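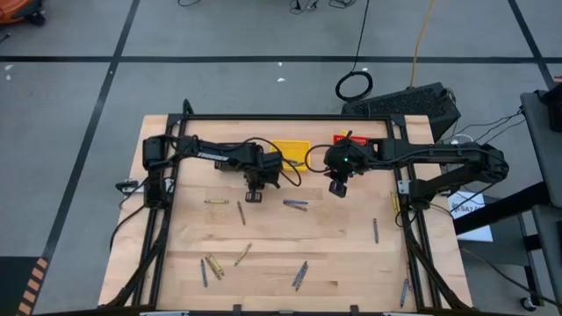 Crayon table, both arms awake. Robotics club at Garside, thread incoming!

1/ OK so a few of you asked what we do all evening in that room besides argue about cable ties. Right now it's crayons. The club project for this term is a two-arm setup that tidies a table, and I am having the best time with it.

2/ The task sounds tiny. Crayons start out all over the wood, and they should end up in the red tray. Pick one up, carry it over, let go, go back for the next. My niece could do it at age two (she'd eat one first, but still).

3/ For a robot it's a whole pile of problems. A crayon is thin, it's round, it rolls if you breathe on it. Come down a little off center and the finger shoves it away. Then you chase it. We've chased a lot of crayons.

4/ How we work: one student drives the arms by hand through the task and the computer records every move along with the camera views. Do that enough times and you can train a model on it. Our goal is 1000 good runs by the end of June. It's a big number for a club that meets after dinner.

5/ "Good run" is the part we fight over. Does it count if you drop one and pick it back up? Consuelo Guzmán (our driver with the steadiest hands by a mile) says yes, keep it, because the robot has to learn what to do after a drop. I was a firm no. She's talked me round – the messy runs stay in, and we tag them.

6/ Things I've learned about driving, in case any of you get the chance:
Go slower than you want to.
Line the fingers up ACROSS the crayon before you drop down.
Crossed crayons: take the top one first. I know. You'd be amazed how many of us go for the bottom one.

7/ Someone asked why two arms when one could do it. Reach, mostly! Each arm can take the side it's closest to. The bad part is that they meet in the middle, and the middle is where everybody wants to be. House rule: one arm over the center at a time, and the driver says "mine" out loud. It sounds silly and we've had way fewer bumps.

8/ The yellow sponge is for phase two, wiping down the table after the crayons are put away. We haven't recorded any of that yet. I tried it once by hand just for fun and pushed the sponge right off the far side of the table. Very proud moment.

9/ Color is its own little headache. Yellow on light wood is harder for the model than blue on light wood, at least in our first tests. Brown is not great either. Carleen Merrick wants to switch to a darker tabletop. I'd like to keep the wood and just give it more yellow runs. We're going to try it my way for two weeks and then hers, and whoever loses brings snacks.

10/ We scatter them fresh before every run, by the way. Early on we were placing them in neat rows (hi, that was me) and the model got really good at neat rows and nothing else. Now you grab a handful and let them fall. Crossed, side by side, way out by the rail, whatever. If it's an ugly layout we're happy.

11/ Q from the replies: do you need to know how to code? No! We have people who only drive, people who only label, and one guy from Gondulville who mostly does cable routing and is an absolute artist at it. I came in knowing a bit of Python and zero about motors. You pick it up.

12/ Q from the replies: what happens when it's trained? We take it to the student showcase in June and let it run on its own in front of people. The teams from Geltow and Tritier are coming too. Geltow is doing something with folding towels and I've heard it's really good, so now I'm nervous.

13/ First trained version, from a small batch of runs, got 2 crayons into the tray and then hovered over the third one for a very long time. Opening and closing. Opening and closing. We cheered anyway. Two whole crayons, all by itself!!

14/ Second version is cooking now. More runs, more yellow, a lot more of the stuff out at the edges of the table where the first one just gave up. I'll post how it does, even if it's worse.

15/ If you're at Garside and want a turn at driving, come by after dinner and ask for me or Consuelo. First-timers get ten minutes of practice before we hit record. Tie your hair back, keep your sleeves out of the arms, and stay behind whoever's driving until they wave you over.

16/ Oh and we could use more crayons, any brand, used is fine. The short stubby ones too – I want to see what it does with those.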